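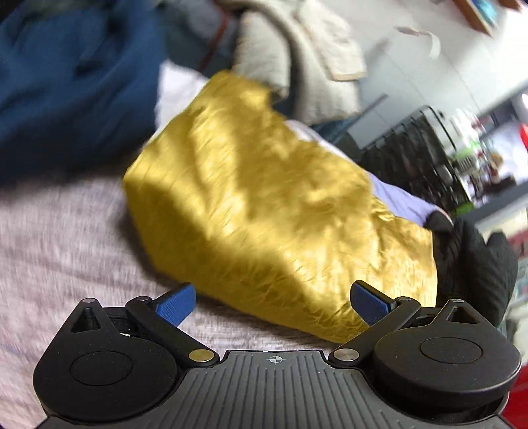
Galel Cloth Folding Set

Galel is a collection of short recordings of small cloths being smoothed, folded and put away. It covers the sort of folding people do at home after the washing: napkins, scarves, squares of lining fabric, tea towels and pillowcases. This file says what is in the set, how the cloths were chosen and laid out, and what to watch for if you use it.

Contents

The set holds 600 recordings. Of these, 308 start with a crumpled cloth and the rest start with a cloth already spread flat. Each recording covers one cloth and one attempt. No recording was left out for a poor result, so some end with a lopsided fold or a cloth that has slid open again.

There are 60 cloths. Every cloth has its own entry in cloths.csv, and the same cloth keeps the same entry number all the way through.

Files

recordings/ - one folder per attempt
cloths.csv - fabric, colour, hem type, length and width in centimetres
attempts.csv - cloth number, starting state, fold asked for, result
folds.txt - the folds in words
LICENCE.txt - terms of use

Fabrics

Cotton and linen make up the largest share. They hold a crease and stay where they are put. Satin is the awkward one. It is shiny and slippery, the layers slide over each other, and a crumpled piece keeps its wrinkles after it has been pulled out flat. The colour of satin also shifts with the light, so one piece can look yellow on a raised fold and nearly brown in the shadow beside it. The colour column gives the name we settled on in daylight.

The satin pieces came as offcuts from Pretevska, a curtain and lining workshop. Some have raw edges that have frayed since the set was begun. The household linen was bought second-hand and washed before use.

Laying out

All cloths were laid on a soft surface. We tried a bare table first and dropped it, as thin hems lay too flat to pick up. For a crumpled start the cloth was gathered in one hand, squeezed and let go. It was not arranged afterwards. For a flat start it was smoothed by hand from the middle outwards.

Folds

Half: edge to edge, once.
Quarter: half, then half again.
Thirds: long side in thirds, as for a towel on a rail.
Lavura: thirds, then rolled from the short end. Named after the laundry where we first saw it done.

Results column

0 means the fold was not finished. 1 means it was finished but an edge is out by more than 2 cm. 2 means finished and within that limit. Lavura rolls were judged on whether they stayed rolled when left alone.

Known problems

Cloths 14 and 41 are the same print in slightly different sizes and were swapped in a few early attempts. The ones we found are marked "check" in attempts.csv.
Ironing was not consistent. Some flat starts show old creases from the attempt before.
There are no fitted sheets, knitted items or clothes.

Citing

Please cite as: Papadakis, Galel Cloth Folding Set, version 2. Corrections to cloths.csv are welcome, and it helps to give the cloth number and the attempt folder.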